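Bellgate Small Press Fund
Progress report, second reporting period
Project: Jiten, a serialized novel and self-publishing toolkit
Prepared by: Léonie Brunet
Reporting to: Ravindra Bhatia, grants officer

1. Status

The draft of the novel is complete in first form at 511 manuscript pages. The plan submitted with the application set a target of 500. Of the 20 episodes planned for serial release, 7 have been published, 6 are edited and scheduled, and the remaining 7 are with the developmental editor. The toolkit, which is the second deliverable, is on schedule except for the chapter on print distribution, covered in section 4.

No change to the total budget is requested. One transfer between budget lines is requested in section 5.

2. Editing

Dirk Peeters returned his notes on the middle third of the book in two batches. The main structural finding was that the harbor plot and the inheritance plot resolve in the same chapter, so that neither gets enough room. I have moved the inheritance hearing forward by two episodes. This required rewriting four chapters and cutting one minor character, the notary's brother, entirely.

The copyedit began before the structural changes were finished. In hindsight this was the wrong order. Two chapters will have to be copyedited twice, and the second pass is charged at the full rate. For the final third, no chapter will go to copyedit until Dirk has signed it off.

The style sheet now covers place names, ship names, forms of address and the treatment of foreign words. It will be included in the toolkit as a sample document, with the plot details removed.

3. Serial release

Episodes go out by email on Monday at 6 a.m. and are posted to the project site the same evening. Open rates dropped after episode 3 and recovered at episode 5. The drop matches a change in the subject line format, which has been reversed. I do not have enough data to say that the subject line was the cause.

Reader replies are logged by episode. The most frequent complaint concerns the length of episode 4, which ran to nearly twice the length of the others. Later episodes have been cut to a fixed range. The most frequent request is for a recap at the top of each episode, and a two-sentence recap has been added starting with episode 6.

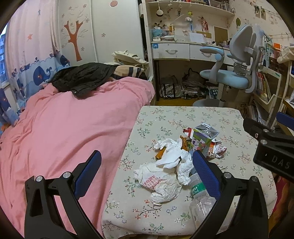

Table with floral cloth, bottle and wrappers.

4. Production and distribution

Benoît Coste has delivered the interior template for the print edition. Body text is set in one serif face, and chapter openings start on the right-hand page. The template was tested on the first three chapters and produced two faults: running heads appeared on blank pages, and scene breaks at the foot of a page were lost. Both have been corrected. A full proof will be ordered once the last chapters are copyedited.

The cover is in its third version. The first two were rejected on legibility at thumbnail size. The third uses a shorter subtitle and a heavier title face, and I expect to approve it with small changes to the spine.

Two print-on-demand suppliers were compared, Bickerstaff and Haltenex. Bickerstaff has the lower unit cost. Haltenex charges no fee for revised files, and its color matched the cover file more closely on the sample copy. Given the likely number of corrections in the first months, I propose to use Haltenex for the first edition and review the choice before any reprint. The toolkit chapter on distribution has been held back until the first order has gone through - it should report the real process, including the waiting times.

5. Budget

Spending is within plan on all lines except copyediting, where the repeated chapters will cause a small overrun. The advertising line is largely unspent, as no paid promotion was planned before the print edition. I request permission to move $500 from advertising to copyediting.

Jérémie Pichon's fee for the audio sample has been invoiced and paid. The recording covers the first episode only. A decision on a full audiobook falls outside this grant.

6. Next period

- Complete revisions to the final third and return them to Dirk
- Publish episodes 8 to 13
- Approve the cover and order the full print proof
- Circulate the toolkit draft to the test readers in August
- Write the distribution chapter after the first print order

A reply on the transfer in section 5 is needed before the next copyediting invoice falls due. Receipts and the updated episode schedule are attached separately.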